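Section 5: Setting up your first sort

Righto, by this point your Rundura should be bolted down, powered up and through its self-check. Now for the fun bit, teaching it your rubbish! I'm Umesh Upadhyay, I wrote most of this guide, and I still reckon the recycling sort is the best first job to give the arm because everything you need is probably in your kitchen.

Bottles, plastic and cans, with the soft bins out on the table:
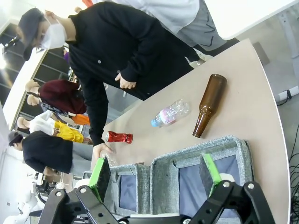
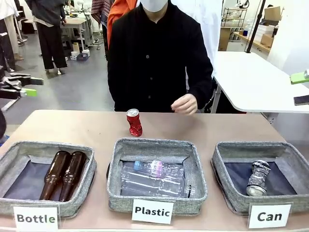

Do I have to use the bins that come in the kit?
You can use your own, as long as they're soft-sided and low enough for the open fingers to clear the rim. Run the bin wizard again (section 6) whenever you swap them.

What you'll need
The bins, the printed cards from the Sindada accessory pack, and a handful of clean empties. Rinse them first, please. I skipped that once and spent the arvo wiping old cola off the finger pads.

5.1 Laying out the table

1. Clear the table of anything you don't want picked up. Keys, phones, your morning tea, the lot.
2. Line the bins up along one edge with a gap between them. It doesn't have to be perfect (mine never is).
3. Stand a card in front of each bin with the printing facing out. The cards are for the people in the room, and the arm goes by the bin positions you save in the next part.
4. Put one item down on its side, in the middle of the work area. Start with a can, they're the easiest.

Note: if your table has a shiny top, turn off any lamp shining straight at it. Glare was the biggest cause of missed picks when I was testing on the old Salminen bench.

5.2 Saving the bin positions

1. On the tablet, open Piltard and tap New Sort.
2. Tap Add Bin, type a name, then guide the arm by hand until the open fingers are over the centre of that bin.
3. Hold the green button for 2 seconds. You'll hear a beep.
4. Do the same for the rest of your bins, then tap Save. If you've named one wrong, press and hold the name to change it, no need to start over!

CAUTION: Keep your fingers out from between the pads while you're guiding the arm. The grip motor is still live in this mode.

5.3 The first run

1. Set the speed to 29 per cent. I know, it's slow and you'll be itching to crank it up, but leave it there until you've had 5 clean picks in a row.
2. Tap Start and step back from the table.
3. To add another item, tap Pause and wait for the arm to park before you reach in.

CAUTION: Whole glass only. Never run chipped or cracked bottles, and drop the grip force to Low before the first glass pick.

If a crushed can keeps slipping, turn it so the flattened part faces up and try again. Badly mangled ones may need the Medium grip setting, and you'll find that under Sort > Item > Force.

Once it's all going nicely, save a backup of the sort to the USB stick before you move on to section 6.

Guide revised 22 Nov 2019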